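Search this site Search Go
Guides > Workshops and Garages > Floors > Marking lines on coated concrete

Marking lines on coated concrete

By Arnel Lagman
April 16, 2020

This guide covers painting permanent boundary lines on a floor that already has an epoxy coating. It applies to small workshops, stockrooms and garages. Bare concrete needs a primer first and is handled on a separate page.

Before you start

Check that the existing coating is sound. Press a strip of strong tape onto the floor, rub it down hard and pull it off in one motion. If flakes come up with the tape, repair the coating before marking it. Paint over a failing coat fails with it.

Check the age of the coating as well. A new epoxy floor should reach full cure, as stated on its data sheet, before anything is applied on top. The Mercado stockroom was marked too early and the line edges wrinkled within a month.

Draw the layout on paper. Show door swings, including those of cabinets and appliances, at their full arc. Decide which side of each line is the walkway and write it on the drawing. Line width is a matter of preference, but keep one width throughout the building.

Materials

Two-part epoxy line paint, safety yellow
Fine-line masking tape
Chalk line with white or blue chalk
Sanding pads, 120 grit
Degreaser and clean rags
Short-nap roller, 4 inch
Vacuum with a brush head

Layout

Snap the chalk line between two fixed points. On runs longer than a single snap, set an intermediate point and check it by eye from both ends. Diagonals should be measured from the same wall at each end.

Move loose items off the route. Heavy equipment can stay where it is if the line clears its base. Open every door near the route and confirm the line falls where the drawing says it should.

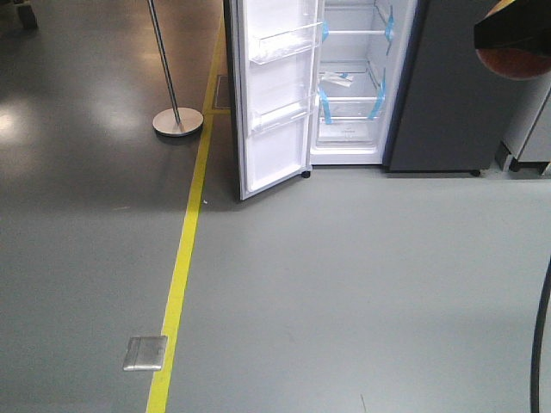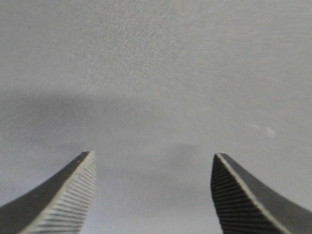 First picture: yellow line on gray epoxy, with the refrigerator door open.

Surface preparation

1. Degrease the route and a hand's width on either side. Rinse and let dry overnight.
2. Lay masking tape along both sides of the chalk line.
3. Sand between the tapes until the gloss is gone. A uniform dull surface is enough – do not cut through to the concrete.
4. Vacuum, then wipe with a clean rag. Replace any tape the sanding has damaged.
5. Press the tape edges down with a plastic scraper.

Painting

Mix only what can be used within the pot life. Stir the two parts together slowly to avoid air bubbles, and scrape the sides of the container.

Roll a thin first coat, working away from the tape toward the center. Wait for it to become tacky, then apply the second. Pull the tape while the second coat is still soft, folding it back on itself at a low angle. Tape left until the paint hardens will leave a ragged edge.

Keep foot traffic off for a day and carts off for a week. In a cold building, allow longer.

Upkeep

Mop with neutral cleaner. Touch up chips by sanding the spot, masking and repeating the steps above. Jessie McIver keeps the marking plan for the Allport building and rechecks it each May, when the shelving is moved.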